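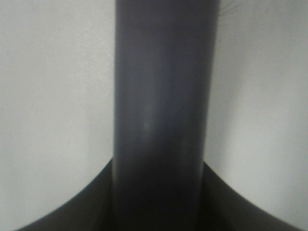

Street tree check, Stisbridge, Trakow Road end, 9th April

Same list as in February, with my grumbles added. I walked it with Roel Martens, who planted half of these and takes every brown leaf personally!

Stakes and ties: Mostly OK. Tree 10 has a tie biting into the bark (I loosened it, but it needs a new one).

Dead or hanging limbs: FAIL. The big linden by number 208 has a dead branch right over the sidewalk. I've taped it off and left a message with Rawat, so please don't duck under the tape, folks.

Trip hazards: Roots have pushed up 3 slabs near the bus stop. I sprayed them orange. 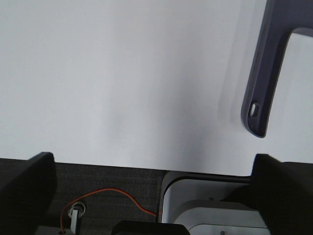 Sight lines at the crossing: Better, but the laurel is creeping back and I'd still like it down to 80 cm before summer.

Watering bags: Two leaking, both from the Stanska batch. I love the idea of them, I just wish they'd hold water.

Mulch: OK, except where it's piled up against the trunks again. Pull it back, please!

Litter and glass: Cleared as we went.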